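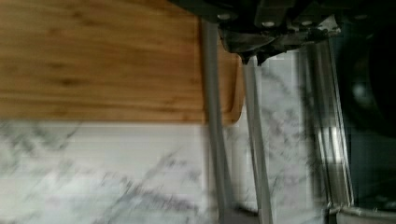

How to batch resize and rename your photos without wrecking the originals

I put this off for years. My photo folder was a swamp of files with names like a cat had walked across the keyboard, and every time I needed a small copy for my website I'd open one picture, resize it, save it, swear a bit, and open the next one. Then Sadia Tanoli showed me the batch window in Belis and I felt pretty silly (I'd had the app for ages and never clicked on that menu!).

So this is the way I do it now. I'm using Belis on a Mac, but Tillus has nearly the same window, only with the buttons on the other side.

Before you start

Make a new folder and copy the photos you want into it. Copy, don't move. I know Belis has an undo, but it only works until you close the window, and I found that out with a whole folder of vacation pictures.

Also check your free disk space. Belis keeps temporary versions while it works and it gets very sulky when the drive fills up.

Step 1: Load the folder

Open Belis, go to File, then New Batch, and drag your folder onto the big gray area. You'll get a list down the left side. If some files come up in red, they're usually raw files from a camera the app doesn't know yet. Export those as TIFF first and drag them in again.

My test folder was a mix of shots, all pretty large, and I wanted them small enough to load fast on a phone.

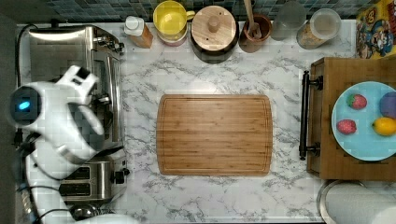 Kitchen counter with the bamboo board

Step 2: Set the size

Click Add Action and pick Resize. You get a choice between width, height, long edge and percent. Go with long edge if your folder has both tall and wide pictures in it, otherwise the tall ones come out huge and the wide ones come out tiny.

Leave "Keep proportions" on. Leave "Enlarge smaller images" off, too – it's on by default for some reason, and it will happily blow up a little thumbnail into mush.

There's a resolution box as well. I type 72 in there out of pure habit. For the web it makes no difference at all, only the pixel size counts, so don't lose any sleep over it. If you're printing, ask the print shop what they want.

Step 3: Sharpen a little

Shrinking a photo makes it slightly soft. Add a Sharpen action after the resize (the order matters, you can drag actions up and down) and set the strength to 2. I used to go up to 6 and everything looked crunchy, especially anything shiny, where you get these bright little outlines along the edges. Zoom in on the preview and look at something metal before you decide. 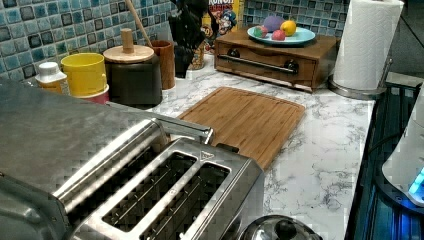
Toaster close-up, with its brushed metal top

Step 4: Rename

Add the Rename action. I use a word, a dash and a counter, so I end up with kitchen-001, kitchen-002 and so on. Set the counter to three digits even if you think you won't need them, because with fewer digits some programs will sort number 10 ahead of number 2 and then your slideshow is all over the place.

Skip spaces and accents in the names if the files are going online. My old web host choked on both.

Step 5: Run it on a few files first

Select a handful in the list, then choose Run on Selection instead of Run All. Open the results and look at them at full size. Happy? Go ahead and run the rest. My last batch was 200 pictures and it was done before my coffee was.

Save the whole thing as a preset while you're in there. It's the little disk icon, top right, and it's easy to miss.

If something goes wrong

Colors look washed out: turn on "Convert to sRGB" in the export settings.

Belis hangs halfway: it's nearly always one damaged file. The log tells you the name of the last one it tried, so take that out and run it again.

Dates are all today's date: tick "Preserve metadata" and redo the batch from your copies.

Update, 9 April 2024: Emil Hämmerli wrote to ask if the presets carry over to Tillus. They don't, sadly, but the settings have the same names, so you can retype them in a minute or so.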